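Javia Household Storage Set: Data Card

Maintained by Yetunde Tamuno for Letumard. Released in April, version 4.

Coverage
The set holds 166 sessions on refrigerator organisation in small rooms, covering placement of goods on upper freezer shelves.
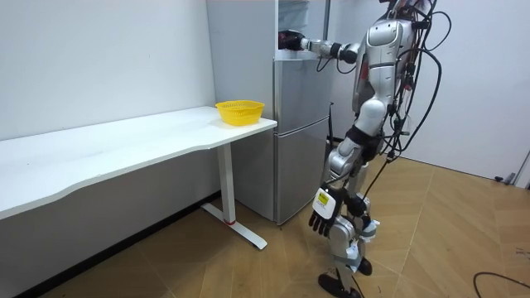 Multi-door refrigerator, upper compartment open.

Labelling
Shelf positions are labelled from the top down. Items whose contents cannot be identified are entered as "unspecified".

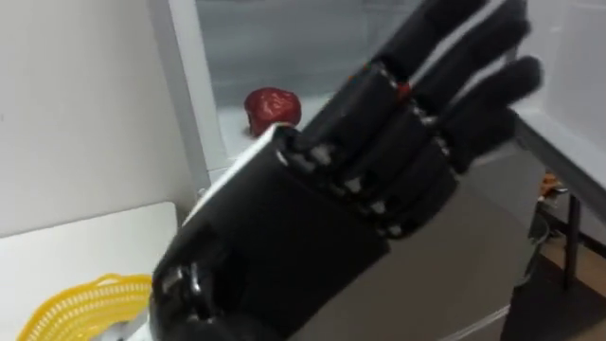 Colour terms follow the Levar glossary. Corrections should be addressed to Chandrasekhar Naidu and must cite the session number.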